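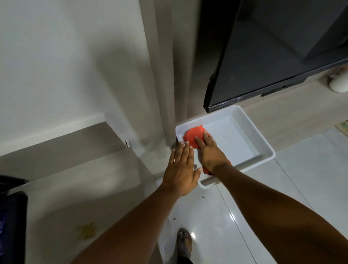

The Woman Who Wrote Tondham's Dead

By the time the paper got to her desk it was usually a mess. A funeral program with notes up the margin. The back of an envelope. Once, a paper napkin from the diner with four grandchildren's names on it and a question mark after the fifth. Shobha Pisharody took all of it, put on the kettle, and called the family.

She wrote obituaries for the Tondham weekly for most of her working life. 3902 of them, by her own ledger, which is green and has lost its back cover. She'll let you look. She won't let you take it out of the house.

I drove over on a Sunday in January. Bad road past Avport, fog, then nothing but fields until the Tuvdale water tower. She had the door open before I knocked.

"You're early," she said. I was not early.

She came into the work sideways. Hired to type the classifieds, hog feed and used tires mostly. The man who did the death notices quit over a parking space and somebody had to do the Friday page. First one was a retired mail carrier. She got his middle name wrong. His sister came in person to say so and stayed an hour, talking about him, and Pisharody went home thinking she had missed the whole man. Ran the correction, and then asked the editor if she could write the thing over. He said no. She wrote it over anyway and mailed it to the sister.

After that she called everybody. It was not the custom. Funeral homes sent a form, the paper ran the form. Born, married, worked, survived by. She kept all that, because families want it and because it matters to people doing genealogy 60 years on. But she'd ask one more thing at the end of the call. What did the house sound like when he was in it? People would go quiet. Then they'd talk until the line at the other end was hot.

So you got the welder who whistled hymns through his teeth and could not be made to stop in church. The choir director who kept bees and lied about the honey. Mrs. Awad, of the Awad dry goods store, who knew the shoe size of every child in Tondham and adressed them by it until they were grown. That one got clipped and taped up in the store window, and stayed there till the sun took the ink off.

Not everyone liked it. A pastor in Tuvdale complained that she'd put a man's fishing ahead of his baptism. She'd put them in the order they happened, she said. He'd been fishing since he was six. Got baptized at 41.

The length was always a fight. 300 words free, then the family paid by the line. She hated that rule. She'd cut her own sentences before she'd cut a cousin, and there were weeks when she paid for the extra lines herself and didn't mention it. I heard this from the woman who did the billing, not from her. When I brought it up Pisharody asked if I wanted more tea.

Hard ones? Children. She won't discuss those. The winter of the bus accident, she says only that the page ran over to the next page, and the next.

And one she refused. A man with three families, none of whom had heard of the other two, and all three phoned in the same morning. "I told them to work it out and call me back with one list." They did, eventualy. One list, alphabetical.

The paper closed its Tondham office and moved the notices online. There's a form again. She has been through 203 of the new ones so far, reading glasses, pencil, marking what she'd have asked. Who taught her to drive. What became of the dog. She doesn't send these to anyone. They go in a shoebox on top of the piano.

Her own is written. Has been for years, she revises it every spring. I asked to see it and she went to the drawer, stood there a second, and shut it again.

"It's over by nine words," she said. "Come back when I've fixed it."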